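Home » Blog » Cables, crumbs and the great desk clear-out

Cables, crumbs and the great desk clear-out

Posted 12/08/2025 in Workroom, Tidying

Quick one tonight, dinner's in the oven and I've got until the timer goes. Well. Quick-ish. You know me.

So I finally started on the workroom. I've been promising it since we moved to Tapley and every time I open the door I close it again. The kitchen got done, the hall got done, even the cupboard under the stairs got done (see last month, never again). The workroom just sat there filling up. Anything with a plug on it went in. Anything that used to have a plug on it went in too.

Siwan Rees from my old choir came round for a cup of tea and put her head in. She didn't say anything. She just went "mm". That did it, really. I can take a telling off but I can't take an "mm".

Rules I set myself:

Two bin bags, one for rubbish, one for recycling.
One box for charity.
One box for "ask Stavros".
No sitting down to read old manuals.

Broke the last one in the first ten minutes. Found the booklet for the old bread maker, read all of it, we don't even have the bread maker any more.

Where to start

I always start with the table. Don't know if that's right. Chrysanthi Antoniadis, who lives over the road and has the tidiest house I've ever been in, starts with the floor and works up, because she says you can't move if you can't walk. Fair. But if I've not got a clear table I've got nowhere to put things down while I decide, and then I put them on the floor, and then we're back where we started.

So, table. The big white board lives on top of it. I love that board. Stops the wood getting scratched, wipes down in seconds, you can see every screw you drop. You can also see every crumb, and I do eat biscuits in there. I'm not going to pretend I don't. Oat ones mostly, the kind that go everywhere.

Took everything off. Pens in the mug. Post in a pile. Three odd screws in a jam jar lid, which I then knocked over, so now it's two odd screws. Glue stick, dead. Another glue stick, also dead. A birthday card I'd bought for Ourania and never sent, sorry Ourania, it's in the post now with a note in it.

Then the plugs.

The power strip question

I'm a bit particular about power strips. We had a bad one in the flat in Prutville, it buzzed, and I lay awake listening to it until I got up and unplugged the whole lot. Freezer included. That was an expensive night's sleep. 38 pounds of fish.

So now before any strip goes back under a desk I get it up on the table where the light's good and give it a proper going over. What I do, for what it's worth:

Unplug it from the wall. Obvious but say it out loud anyway.

Turn it over and read the label. Find your glasses. Read the label again.

Run the cord through your fingers from one end to the other, slowly. You're feeling for nicks and flat bits and anywhere it's gone stiff.

Look in every socket. Torch if you've got one. Fluff, dust, a bit of biscuit, whatever. Dry soft brush, nothing wet, nothing metal, don't go poking.

Same for the USB ports if it's got them. They clog up worse than anything.

Give it a gentle shake. If something rattles, out it goes. I don't care how new it is.

The white one with the sockets all along the top is the one I'm keeping. Takes nearly any shape of plug, which is handy when half your stuff came home from somewhere else, and there are three USB ports down at the end so that's the phone and the lamp sorted without hunting for those little cube things. The board wanted brushing before anything else went on it, crumbs all over, mostly the left side. Biscuit side.

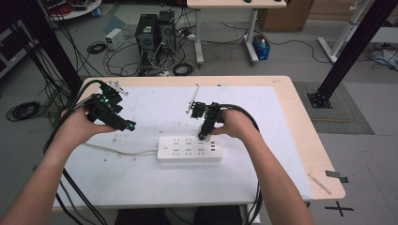
The floor, oh dear

Right so the floor is the bad bit. Grey floor, which hides dust beautifully and hides black cables not at all. Coils of them. And that mess round the bottom of the two computer towers, black ones and white ones all in together like spaghetti. I know what perhaps a third of them do.

Lionel Maillard, who I used to share an office with, had a system where every cable got a bread bag tag with its name on. I laughed at him for years. I'm now saving bread bag tags.

How I'm going at it, a bit at a time:

Loose coils first. Those aren't plugged into anything so you can't break anything. Pick up, look at both ends, decide. If I can't name what it goes with it gets a tag with a question mark and goes in the Stavros box. Stavros Raptis is my brother in law and he can tell you what a cable is from across a room, it's his one party piece. If he doesn't know, it goes.

Then the tangle. Don't pull! I pulled. It gets tighter. You want to find one plug end, just one, and feed that back through till it's free, and then the next one. Put the radio on. It's a bit like getting knots out of a child's hair, you need the same voice.

Don't wind them round your elbow either. I've always done the elbow thing, hand to elbow, like my mum with the washing line. Stavros nearly cried. Apparantly it twists them inside. Loose loops in your hand, about the size of a side plate, and let the cable go whichever way it wants to go. Then a bit of soft tie round the middle. Not an elastic band, they go to goo.

Towers last. They're heavy, they're awkward and I want help with them. One's got all the old photos on it and I'm not lugging that about on my own. They'll go up off the floor in the end, on something, haven't worked out what. Siwan says a low shelf. Stavros says one of those little trolleys. I say whichever's cheaper.

The other table

The one with white legs. It's on castors and it's the best thing in the room. Push it out, sweep, push it back. If I was buying again I'd have everything on castors. The bed. The fridge. All of it.

There's a blue bin by one of the legs that has turned into the place where things wait. Bottle in it, and bits. Started as a bin bin, now it's more of a holding pen. I did empty it once last week and it filled itself up again by the evening. I think the answer is to take it out of the room altogether and see whether we miss it.

Things I've found so far

A tape measure. We own four now.

The good scissors.

A Pokurer lamp, the clip-on kind, still in its box, which I remember buying and then buying again.

A thin wooden stick that I use for getting at things behind the desk. Never throw away a stick. It's been on the edge of the table all week and I've used it every day.

A whole roll of black tape, nearly new. I've got a bit stuck on the front corner of the table on the right hand side and I keep meaning to peel it off. It's been there so long that I think of it as part of the table.

Up to 80 plastic bag ties. In a tin. Labelled "ties". So past me did try.

What I'd do differently

Start earlier in the day. I started after tea and by the time I had every thing out of its place it was dark and I still had to get to bed past it.

Not do it in August. It's roasting in there with the door shut and if you open the window all your sorted papers go for a walk.

Eat the biscuits somewhere else. (Won't happen.)

Buy boxes after, not before. I got carried away and ordered a set of Trikivex stacking ones before I'd sorted a single thing and now the boxes are another thing on the floor. They're nice boxes. Lids fit. They just need something to go in them, and I'd rather it wasn't cables I can't name.

Bits people asked last time

Chrysanthi wanted to know what I clean the white board with. Brush first, always, or you just push the grit about and scratch it. Then a damp cloth with a drop of washing up liquid, then a dry one. Nothing fancy. And take anything electrical off it first please.

Someone in the comments asked if I keep the spare power strips. One spare, in the hall cupboard. Any more than that and you end up plugging strips into strips, and don't do that.

And yes, the cupboard under the stairs is still tidy. Ish. The hoover fell out on Lionel when he came to stay but that was the hoover's fault.

Next time

Cables sorted by the weekend, if Stavros turns up when he says he will. Then the drawers. I've not opened the bottom one since Tapley. Something in there slides about when you lean on it.

Timer's going. Lasagne. Will answer comments tomorow.

Filed under: Workroom, Tidying, Cables
Previous post: The cupboard under the stairs, part two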